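Knot book, Clendby bench
2024-06-22

Braided thread, wetted, surgeon's knot against plain square knot. Third attempt at what was supposed to be an afternoon's work in November.

The question has not changed. Why does the same thread, tied the same way, hold like a bank vault on one spool and let go on the next? The supplier's view is that we can't tie knots. My view is that the supplier should come here and tie some.

Thread over tissue:

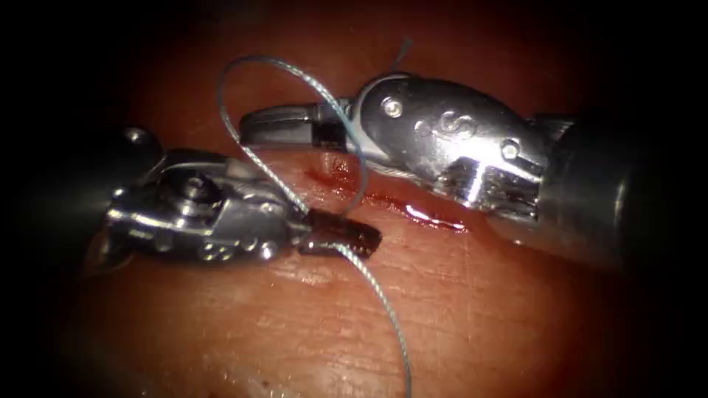
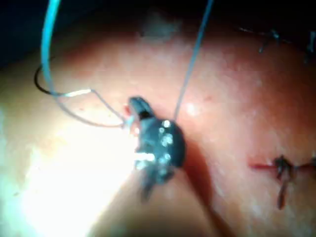
Ainhoa Ibarra thinks I have been blaming the braid for something the water does. Her note, left on the inside cover in green ink, says that a knot tied dry and then soaked is a different object from a knot tied wet, and that I had put both in one column and called it "wet". She is right. I went back through and the column really is headed "wet", underlined twice, in my own hand.

So the whole lot has been split. Tied dry and tested dry is D. Tied dry, soaked overnight, tested wet is DS. Tied wet and tested wet is W. Old results that could be either are marked with a question mark and will not be used for anything except guilt.

Running total is now 221 knots in the book, of which 68 are question marks.

Thread: Rewi braided, the uncoated spool and the waxed one. Tester: the Bruvis, warmed up for an hour, grips cleaned with spirit. The left grip still has the burr. I have filed it twice. It waits until I've gone home and grows back.

Method, for when I forget again:
Cut lengths long enough to go round the mandrel with both tails to spare.
Tie round the mandrel, slide off, trim tails to 3 mm.
Cut the loop opposite the knot. Never near it.
Ends into the grips, take up the slack by hand, zero, pull.
Write down load at first slip AND load at break. For a month I wrote down only the second.

First slip is the interesting number. A knot that slips a bit and then bites will give a lovely break load and look like a hero in the table, and meanwhile the loop has opened up enough to let whatever it was holding wander off. Three of my best performers from the spring were of this kind.

Results so far, in words, as the plotter has no cyan and therefore refuses to print black:

Uncoated, D. Boring. Square knots with three throws do not slip, they break, nearly always just outside the knot where the strand turns in.
Uncoated, DS. Much the same. If anything a little tighter. The braid seems to swell and grip itself.
Uncoated, W. Also fine, to my mild annoyance.
Waxed, D. Three throws slip. Four throws slip and then catch. Five hold.
Waxed, DS. As above.
Waxed, W. Dreadful. The first throw won't stay down while you lay the second, so the knot is loose before it is finished. The surgeon's knot, with its extra turn, is a good deal better here than the square.

That last line may be most of the answer. If half of the old "wet" column was DS and half was W, then the good spools and bad spools were partly good mornings and bad afternoons. I tie in the morning and get impatient after lunch. I'd prefer not to have this confirmed.

It doesn't let the wax off. The Torulska coating is visibly uneven under the lens, thick in one stretch and hardly there in the next, and I have 2,131 metres of it on the shelf bought on the strength of a very nice brochure. Cut a piece from every tenth metre of one spool, weigh before and after washing the wax out, and see whether the weight follows the slip. Tedious. Have asked for the small balance back from upstairs, where it is being used for coffee.

One more trap. Granny knots. I found two in the W set by picking them apart with a needle, both mine, both late in the day. A granny in this thread slips at next to nothing and will drag a small set's average through the floor. From now on every knot that slips early gets unpicked and looked at before it goes in the table. Every knot that slips late gets looked at too, or I'll only be removing the results I dislike.

Ainhoa wants the tying done blind, spools relabelled A and B by someone else. Agreed. She has already done it, and has hidden the key somewhere she describes as obvious.

To do:
New blade for the cutter.
Burr, again.
Order cyan.
Twenty W knots on spool A before lunch, twenty on B before lunch the day after, none after lunch at all.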